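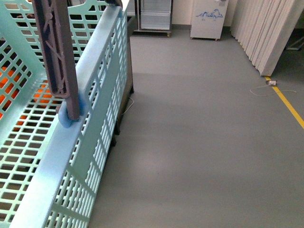
Probert Containers

Condition and handling records for plastic shopping baskets and crates

Version 1.2, November 4, 2020
Maintainers: Katalin Hegedűs, Dilwyn Pugh
Contact for corrections: Lleucu Llewellyn

Summary

Probert Containers is a set of 3,000 condition records covering 300 perforated plastic containers used on the Hotano shop floor and in the stockroom behind it. Each record describes one container at one inspection: its type, color, wall pattern, handle, rim, base and any added parts. The set was put together to support decisions on repair and replacement and to settle on one vocabulary for parts that had gone by several names.

It replaces the Donier spreadsheet. Record numbers from that spreadsheet are kept in the column old_id.

Files

containers.csv – one row per container
inspections.csv – one row per inspection
parts.txt – part names and permitted values
changes.txt – edits since version 1.0

All files are UTF-8 with comma separators. Empty cells mean that the field was not inspected. The value "none" means that it was inspected and the part is absent.

Columns in containers.csv

container_id: four digits, never reused
kind: basket or crate
color: free text, lower case
wall: solid, slotted, grid or mixed
handle: fixed, folding or none
base: solid, grid or grid with panel
old_id: number in the Donier spreadsheet, if there is one

Color is free text on purpose. Pale greens and blues shift a good deal with the lighting, and the same container has been entered as mint, aqua and light blue by different inspectors. Do not join or filter on this column. Cosmin Căpraru tried a fixed list of color names in May and it was dropped.

Inspection position

Containers are inspected standing on the floor, right side up, with the interior open to view. Folding handles are raised before the inspection begins so that both pivots and the full length of the grip can be checked. Contents are recorded in the contents column of inspections.csv and are not a reason to skip a container, but the base should be left blank if it can't be seen.

Walls are checked from the rim down. A broken rib between two openings counts as one fault; two neighboring broken ribs are entered as a single fault with the note "run". Scuffs on the rim are not faults unless the edge is sharp to the touch.

Recording handles and added parts

Handle color is entered separately from body color. Cable ties, tape, labels and string go under added_parts with their position, for example "left corner of grip". Ties are not removed for inspection. The basket below is entered as kind basket, wall mixed, handle folding, base grid with panel, added_parts "white cable tie, two, on handle". Its narrow outer slots below the rim and the small rectangular openings on the inside are both covered by the value "mixed".
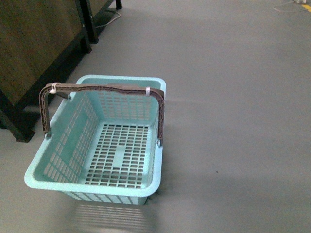
Known problems

Crates are underrepresented: 100 of the 300 containers. Results for crates should be reported separately.

The first 1,000 inspections were made before the value "grid with panel" existed. Bases with a solid strip down the middle were entered as "grid" in that period. Thongchai Wongsuwan has corrected the rows where the container was still in use; the rest are flagged base_unsure.

Handle stiffness was scored by hand on a scale of one to five. Scores from different inspectors do not agree well – treat them as ordinal within one inspector only.

Terms of use

Internal use at Hotano and Jastia. Copies passed to suppliers should leave out the inspector column.

To do

Merge duplicate spellings in added_parts
Add rim width for crates
Decide whether nested stacks need their own record type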